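How to Watch a Robot Picking Demo Without Being Sold To

I went to the Etell open day in February with 22 other people and a lot of doubt. Most demos look good from the back of the room. Try this instead.

Start by asking whether you're watching hardware or a simulation. At Etell the tabletop work was rendered, and a sim can be reset all day at no cost. Ask for both success rates, separately.

Next, pick one object and stay with it — don't let the presenter move your eyes. I chose the red-and-white item in the gripper and ignored the fruit.

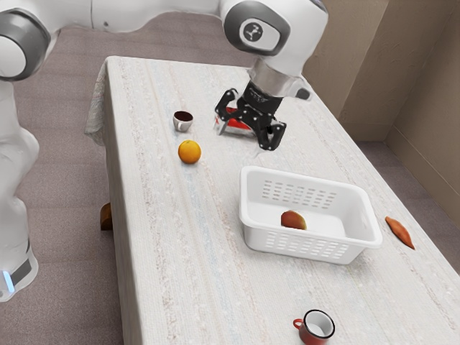 Page last updated: February, 2:40 pm

An apple in the basket tells you very little. Ask who put it there, and whether the orange and the sweet potato are ever moved before a run. Ask for a start position you choose yourself.

Then get the failures. The Sulard people quoted 800 trials and had to be asked twice how many were thrown out. Write the answer down, even if it's "we'll email you."

Stay for at least 7 runs in a row. I left after 2 at Jakham and learned nothing.

Related pages
Questions to ask before a pilot
Notes from the Cù demo room
Reading a success rate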